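Notes for Session 2: Learning Two-Handed Tasks from Demonstrations
Ngaio Tawhiri
Posted 01/08/2023

OK, so last time we got as far as why you'd want to copy a person's moves in the first place, and I promised I'd get to a real task with real numbers. These notes cover that. They're a bit longer than what I'll say out loud, so skim the parts you already know from the Doucet reading.

The task we'll keep coming back to is the one the Cellimton group calls tray-and-phone. Two arms, a small open tray in the middle of a table, and a flat black device for each side. It sounds so easy! Pick up, line up, put in. I thought the same thing when I first read about it, and then I tried to drive the arms myself and spent most of a morning missing the tray.
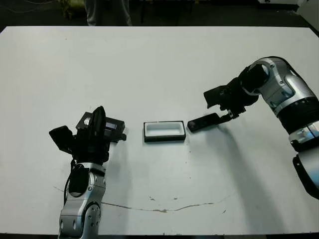 Tray-and-phone, both grippers holding a flat object near the open tray.

Let me set up the notation, and then we can argue about it. At every time step the policy gets an observation, which for us means the camera pictures plus the joint angles of both arms. It gives back an action, which is where each joint should go next plus how wide each gripper should be. A demonstration is just a long list of those pairs, recorded while a human drives. Behavior cloning says: take all the pairs from all the demonstrations, and fit a network that maps the first thing to the second. That's the whole recipe. If you've done any plain old regression you've already done most of it.

So what goes wrong? Drift, mostly. The network makes a small error, which puts the arm somewhere slightly off from where any human ever had it, and now the network is guessing, so the next error is bigger. Over a long task this adds up badly. The fix we'll study is action chunking – you predict a whole stretch of future actions at once and play them out before you look again. Fewer decisions, fewer chances to wander off. The price is that the arm is a little bit deaf while the chunk plays. If somebody bumps the tray halfway through, too bad.

Please think about that trade before September, because it's going to be the first thing I ask when we start the project meetings. A long chunk is great when nothing moves but the robot. A short chunk is great when things slip. Tray-and-phone has some of both, and I love it for that.

Now, cameras. People coming from vision courses always want one big, beautiful view of everything, and I get it, a view from up high tells you where all the pieces are. But fingers block things. The last little bit of a grasp happens exactly where the hand is in the way, so most groups add a small camera near each gripper and feed all the views in together.

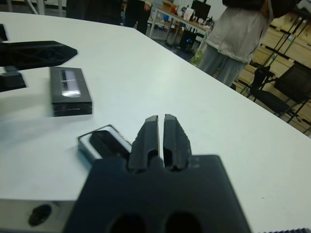 The network doesn't know which view matters when, and you don't tell it. You hope it sorts that out from the data. One thing it can also sort out from the data, sadly, is the room. If every demonstration was recorded with the same stuff in the background, the network is free to use that stuff as a clue, and then you move a chair and your success rate falls over. Cheap things that help: random crops, color jitter, and recording over a lot of different sessions. I'd do the last one first, even though it's the most annoying.

On to the result I wanted to show you. The group had 826 demonstrations to start with. Then they went back through and threw out the ones where the driver paused a long time, dropped something, or took a second try at a grasp, and that left 431. Same network, same training time, and the policy trained on the smaller set did better at the tray step. Not what I'd have bet on.

Before you all run off and delete half your data, though, look at the other side. The trimmed policy was worse at getting out of trouble. When a grasp was bad it just carried on to the tray as if all was well, and of course it would, it had never been shown what a second try looks like. The Grumell notes have a nice way of putting this: pauses teach the policy to pause, and recoveries teach it to recover, and those should be two separate piles. I agree with that. I wish the group had run it with the pauses out and the retries left in.
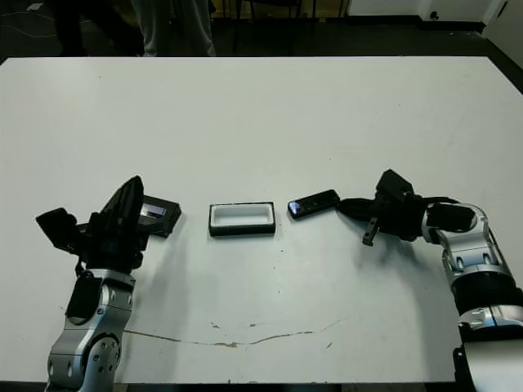 That missing run is your homework, more or less. You'll get the Lestport copy of the data with labels for pauses, drops and retries. Train three policies: everything, the trimmed set, and one with only the pauses removed. Use the same chunk length for all of them, please, or we won't be able to compare. Report the pick step and the tray step separately. One overall success number hides too much, and I will send it back to you.

Couple of loose ends. Somebody asked whether you need one network per arm. You can do it that way, but then neither arm knows what the other one is planning, and near the tray that gets ugly fast. We'll use one network with both sets of joints stacked together. And for grippers, keep the opening as a continuous number, don't round it to open or closed. Thin flat things are fussy about this.

Reading for next time is the Doucet chapter on multimodal actions, up to the part with the mixture models. Skip the proofs.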